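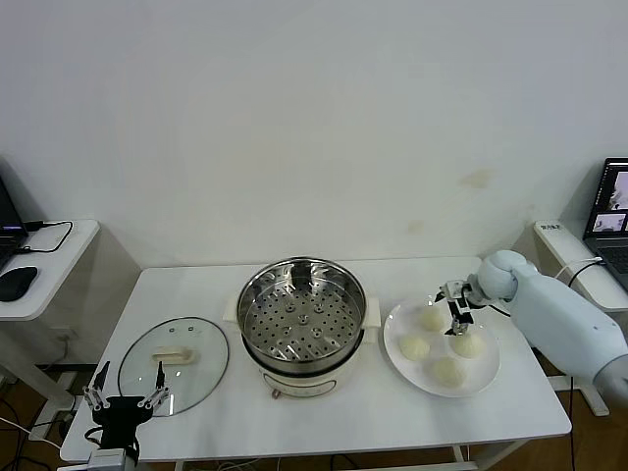
May 22, 2019

Up at six to finish the letter to the council about the allotment path. I'd put it off for a fortnight and in the end it took half an hour. Eylül Karaca read it through before I posted it and made me take out the word "disgraceful". She was probably right.

Rain until eleven, then dry enough to get down to the plot. The broad beans have blackfly on the tips, so I pinched them all out and washed my hands under the tap by the gate. The second row of peas has hardly moved. I think the pigeons have been at them again - the netting had come off its pegs at the shed end. Pegged it back down with bits of wire, which will do until I get some proper ones. 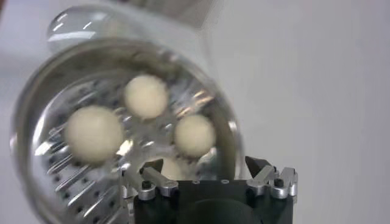 Muammer Canpolat was on the next plot putting in leeks. He has given up on the onions altogether after the rot last November and says he won't bother with sets again. We talked about sharing a load of manure. The farm wants 68 pounds for a trailer, delivered, and I said I'd go halves if he did the ringing. He said he would, but I'll remind him.

Home by three. My back was bad from the bending, so I sat down with the seed tin and sorted out what was out of date. Threw away the parsnips, kept the beetroot, couldn't decide on the chard and put it back. Gülizar Tuncer rang while I was doing it to ask if I wanted her spare tomato plants. Said yes to four. I have no idea where they'll go.

Supper at the white table, early. Soup from yesterday for me, with the end of the loaf.

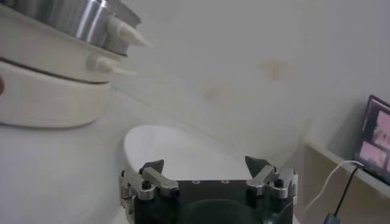
The silver and white pot, on the table.

Watered the pots at the back door after supper, though they hardly needed it. Slugs out already. Must buy string and find the good trowel, which I last had by the compost heap. Bed at ten.

Back to top | Contact | © Tarun Shakya 2019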